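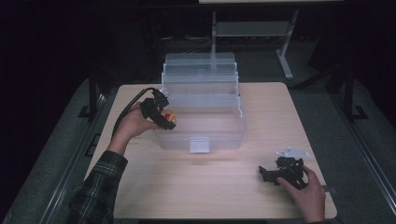

Clear tiered box on a wooden table.

Radville Sewing Circle – news for January 2018

Quick one this month, am typing between shifts. The button and notions swap is back on after we skipped November. Same hall on Farport Road, doors at 6, tea from the urn as usual. Bring what you don't use – zips, bias tape, odd buttons, hooks and eyes. No fabric this time please, we had 39 bags left over last year and my garage is still full.

Sort your stuff at home if you can. Small boxes or jars, lids on, labels on the bottom. Buttons by size first, then color. Mixed tins are fine but they go on the end table and people have to dig.

Entry is a dollar, goes toward the new iron. We need 20 more to get there. The old one spits brown water, dont use it on anything white.

Yurii Bondarchuk is doing machine checks again, tension and oiling only, no repairs. Bring your own bobbins and the foot pedal!! Two people forgot last time.

Also the pattern library – overdue list is on the door. The Cuervo coat pattern is missing its sleeve peices, size 14. Check your envelopes.

Rides from Grustanby, ask me at the next meeting.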